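Bench assembler, small parts (part-time, Hurska site)

Natmont is looking for someone who enjoys putting small things into slots, and who can keep enjoying it after lunch.

The work is done at a bench. You take memory modules and other computer parts, seat them in the right holders on a grey fixture board, check them, take them out again and write down how it went. Then you do the next one. Previous experience with jigsaw puzzles, watch repair or overpacked dishwashers is welcome and will be discussed at length in the interview.

We offer 15 hours a week over 2 shifts, a decent chair, and coffee that has been described as hot. The contract runs through the end of the year. Parking is free, if you count the walk.

You should have steady hands, good close-up eyesight (glasses are fine, most of us wear them) and the habit of holding a circuit board by its edges. If you force things when they don't fit, please apply to our competitors at Wegener. 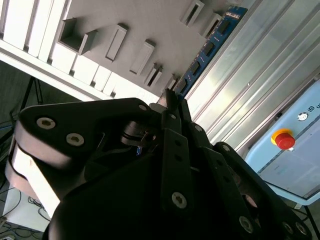
Memory module at the fixture board, slotted holders behind.

Shortlisted applicants get a tryout at the bench, paid at a flat $50. Bring short sleeves and no bracelets.

Send a resume and a few lines about yourself to Helmut Harms, Natmont, Room 264, by Monday, July 20, 2020. He reads the few lines first.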